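Olleo Issues Revised Setup and Service Procedure for Fendard Card-Handling Cell

Interval for finger joint inspection shortened to 2,000 grips; new zeroing check added at start of shift

PRIRANO, Sunday, September 5, 2021 – Olleo today released the second revision of the setup and service procedure for the Fendard cell, the single-station unit that picks up printed cards and booklets with a multi-finger hand. The revision replaces the procedure issued in April and applies to all Fendard cells now in use. No hardware change is required.

The document covers three jobs: seating and zeroing the hand after it has been taken off the wrist, the routine inspection of the finger linkages, and replacement of the thumb. Power supply, network setup and the software installer are covered in separate documents and are unchanged.

The main change concerns the finger joints. Under the April procedure the linkages were inspected every 3,000 grips. During work on the cell at Prirano, a pivot screw on one finger was found backed out by a quarter turn at 2,807 grips. The finger still closed, but its tip reached the card later than the other fingers and the card rotated in the grip. The interval has been reduced to 2,000 grips as a result, and the counter in the control panel should be reset to match.

"The screw had not fallen out and the cell had not stopped, so there was no fault message to look at," said Concetta Caputo, service engineering lead at Olleo. "What we had was a card that came up at a slightly different angle each time. It took us most of a day to trace that back to one joint."

Setting the hand

The hand is set with the arm parked and the drive power off. The technician seats the hand on the wrist flange, tightens the four flange bolts in a cross pattern, and closes the wrist cover over the joint. The cover folds should lie flat, with no fold caught under the flange. Drive power is then restored and the hand is commanded fully open.

Each finger is zeroed separately, starting with the one farthest from the thumb. The thumb is zeroed last. The April version allowed the fingers and thumb to be zeroed together from one command. That command remains in the software but should no longer be used after a hand has been removed.

Once zeroing is complete, the technician runs a grip check with a printed piece of the type the cell will handle. The thumb presses on one face and the fingers come up from the other side. The check is repeated 10 times. If the piece shifts in the grip on any repeat, the fingers are zeroed again before the cell goes back to work. Pieces with worn edges may be used for the check, provided they are flat.
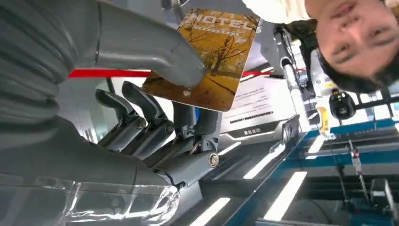
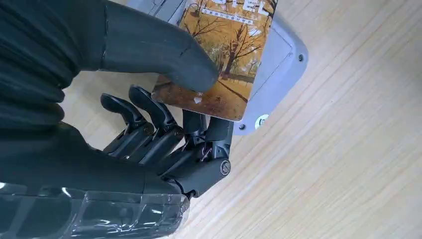 The Fendard hand with printed pieces showing an autumn landscape. Clear film covers part of the hand in both views.

The check should be made both with the piece held up and with the piece resting against a surface. Guido Bortolotti, who wrote the setup section, said the two positions load the thumb differently.

"On a surface the thumb can push as hard as it likes and the card stays where it is," Bortolotti said. "Pick it up and you find out whether the fingers are doing their share. We used to check only on the table. I would now do both every time, and do the one in the air second."

Linkage inspection

The inspection takes some 40 minutes for one technician and is done with the hand on the arm. Protective film is cut away and discarded first; it is not to be peeled back and reused. Each finger is then flexed by hand through its full travel while the technician watches the pivots. Side play at the fingertip is recorded in the service sheet for each finger.

Pivot screws are checked with the driver supplied in the kit. A screw that turns at the set torque is removed, cleaned, treated with a medium-strength thread compound and refitted. The compound is left to cure overnight. Linkage rods are inspected for bending against a straightedge, and a bent rod is replaced as a pair with its neighbor.

Wiring between the finger bases is inspected last. Wires should sit clear of the links with the finger both open and closed. Any wire with a flattened or shiny spot in its jacket is to be replaced and not taped. New film is applied once the inspection is signed off, keeping it below the knuckle joints – film that reaches the knuckles can be drawn into the finger base when the hand closes.

Thumb replacement

The thumb is supplied as a complete part and is not repaired in the field. It should be replaced when the tip surface is visibly polished, when it has a cut of any depth, or when the grip check fails twice with correctly zeroed fingers. A replaced thumb always requires a full zeroing of the hand.

Azlan Entili of Sandhu, which operates Fendard cells and reviewed the draft, said the earlier text had left too much to the person holding the tools.

"It said to replace the thumb when worn. Two of our people looked at the same thumb and wrote down different answers," Entili said. "The new wording is longer but we got the same answer from both of them. I would still like a photo chart of a polished tip, and I understand that is being worked on."

Olleo confirmed that a wear chart is in preparation. It will be issued as an appendix and will not change the procedure number.

Transition

Cells serviced under the April procedure may continue to run until their next inspection, with one exception. Any cell that has passed 2,000 grips since its last linkage inspection should be inspected before further use. The existing service sheet may be used until stocks run out, with the fingertip play readings written in the remarks column.

The start-of-shift zeroing check is new. The hand is opened fully, and the operator compares the reported position of each finger with the value on the label inside the cabinet door. A difference of more than one degree is reported to service. The operator does not correct it.

Training for service technicians is held at Prirano and is led by Baltazar Zamudio. The session lasts one day and includes removal and refitting of a hand, a full inspection and one thumb replacement. Technicians who attended the April session need only the afternoon part.

Availability

The revised procedure is available to registered Fendard operators through the Olleo service portal. Printed copies are shipped with new thumb and linkage kits.

About Olleo

Olleo builds and services small handling cells for printed goods. The company is based in Prirano.

Press contact
Guido Piras
Olleo, Technical Communications
Prirano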